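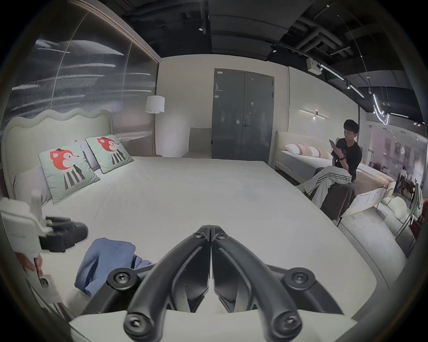
Green cushions against the scalloped headboard.

Progress report to the Inville Readers' Fund, October

Thank you again for your support of the Dronditz series. I promised to keep you posted, and I'm happy to say there is a good deal of news this time (more than I expected when I sat down with my coffee!).

The second novel now stands at 65 chapters in rough draft. I know that sounds like a lot, but they are short ones, and I expect to fold seven of them into their neighbors before the manuscript goes to Cerari. My editor there has read the opening and asked for more of the harbor and a little less of the aunt, which I suppose is fair, fond as I am of her.

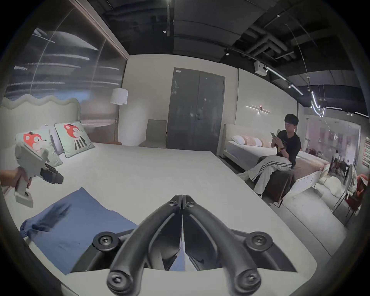

A blue cloth on the big white bed.

Your grant has paid for two research trips so far, both to go through old ferry records, and for the first half of the copyediting. There is $620 left in the travel line, and I would like to move it over to the cover design if you have no objection.

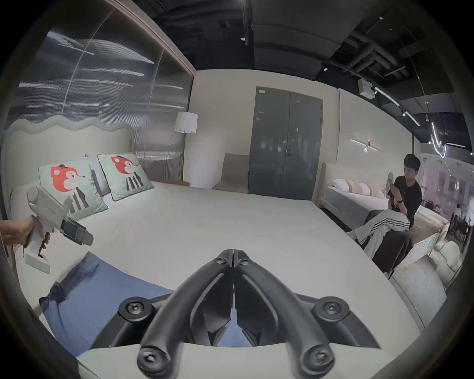 The Xiao edition of book one is moving along too. The translator's sample pages came back in good shape, and we are still settling what to do with the sea shanties, which rhyme in English and stubbornly refuse to anywhere else. I'll send the revised schedule with my next report.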